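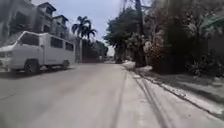

Chapter 6
Free Space and the Local Planner

6.1 What the planner needs to know

A vehicle that drives itself down a street has to answer one question many times a second: which parts of the ground ahead can it occupy? The previous chapter treated the camera as a source of detections, each with a class label and a box. A local planner has little use for labels taken alone. It needs a map of the ground near the vehicle, in meters, with every cell marked as free, occupied or unknown. This chapter covers how that map is built from a single forward camera and how a short path is chosen through it.

The street that opens the chapter will serve as the running case. It is a narrow concrete road with a white van parked on the left and a raised curb with a sidewalk strip on the right. The roadway is clear as far as the distant trees. A human driver would call it easy. Several of its features still cause trouble for the software.

The first is shadow. The dark area beneath the van reaches across the pavement toward the lower left. A segmentation model trained on too few bright scenes tends to join such a shadow to the object that casts it, and the occupied region grows wider than the van. On a narrow road the extra width can be enough for the planner to report that no path exists.

The second is surface marking. Long dark tire marks run near the right curb and curve gently toward the bottom of the frame. They have strong edges and no height. An edge-based curb finder may lock onto them and place the road boundary too far to the left. The curb itself is light gray, close in tone to the concrete beside it, so its contrast can be weaker than that of the marks. Section 6.3 shows how a height test removes most errors of this type.

The third is overhang. Some branches on the right lean over the roadside. In the image they cover pixels above the verge, and a naive projection onto the ground plane puts them in the wrong place, usually much farther away than they are. Whether a branch matters depends on its clearance above the road and on the height of the vehicle, neither of which appears in a flat map.

6.2 From pixels to a ground grid

Assume a calibrated camera at a known height above a flat road. Each pixel below the horizon then corresponds to one point on the ground plane. The mapping is a homography and is computed once, at startup. Its accuracy falls quickly with distance: near the vehicle one image row covers a few centimeters of road, while close to the horizon one row may cover several meters.

For this reason the grid is cut off at a fixed range. The Jerdale planner, used in the exercises, stops at 14 meters. Beyond that range cells are marked unknown and left to the route-level planner of Chapter 3.

Three rules govern how cells are filled:

A cell is free only if the ground within it was seen and classified as drivable.
A cell is occupied if an object touches the ground plane within it.
All other cells are unknown, including those hidden behind an object.

The third rule is the one most often broken in student code. The ground on the far side of the parked van is hidden from the camera. It must not be filled in by extending the road surface behind the van, however likely that guess may be. A pedestrian stepping out from such a region is a standard test case, and a planner that treats unknown as free will fail it.

The flat-road assumption is also weak at the curb. The sidewalk strip lies above the road, so its pixels project to ground points farther from the camera than their true positions. Delaunay and Kwofie measured this effect on the Skadia test vehicle and corrected for it with a second plane fitted to the strip. Their method is given in full in Section 6.4, after the single-plane case has been worked through.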